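Skultus Listening Project: interim report to the Berier Fund
March 21, 2025

You asked for a short account of where your money has gone, and suggested we avoid adjectives. We'll do our best.

The grant pays for a radio and podcast series in which working musicians of faith, former faith, or faith on alternate weekends talk about the songs they grew up singing and the ones they quietly dropped. We promised you 13 finished episodes. Nine are finished. The other four exist in various conditions, from "needs music clearance" to "guest has asked to start over, having changed her mind about the Book of Job."

Recording went faster than planned and editing went slower, so the two have more or less canceled each other out. We taped 18 conversations in all, five more than we need, on the theory that some would be dull. Few were, and now we have to disappoint people. Mỹ Trương, who produces the series, has drafted a kind letter. It has been drafted several times.

The episode that has drawn the most mail is the one with the Ilie sisters, who led worship at the same church for years and no longer agree on whether anyone was listening. We had expected complaints about the second half, in which the older sister says she can't sing the word "victory" anymore. The complaints were about the first half, where she sings it a little flat.

Music clearance remains our largest headache. Old hymns are free. New choruses are not, and their publishers answer email in the spirit of Lent. We budgeted for six licensed songs and have used eight, paying for the extra two out of the travel line, which had some room in it after a guest decided that the pilgrimage portion of her interview could be done by phone.
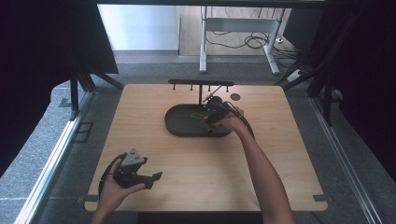
Lụa Tiêu wrote after the fourth episode to say that she liked the talk and wanted more of the singing, and that if a man is going to describe the hymn that got him through his divorce, he might at least be made to hum it. We have taken this to heart. From episode ten on, every guest will be asked for one verse, unaccompanied, with the right to refuse. So far one has refused and another has offered six verses — we used two.

Our partner station, Urnora, has moved us from early Sunday morning to Sunday evening. This puts us after the choral hour and ahead of the shipping news, and both audiences seem willing to put up with us. The station hasn't shared listener numbers yet. We'll send them when they arrive, whatever they say.

What is left: the four unfinished episodes, transcripts for all of them, and a discussion guide for church groups and for groups that meet in the church because the room is cheap. We expect to deliver everything by the end of May. We are not asking for more money in this report. We would, however, be grateful for permission to make the travel-to-licensing change official, as it has already happened.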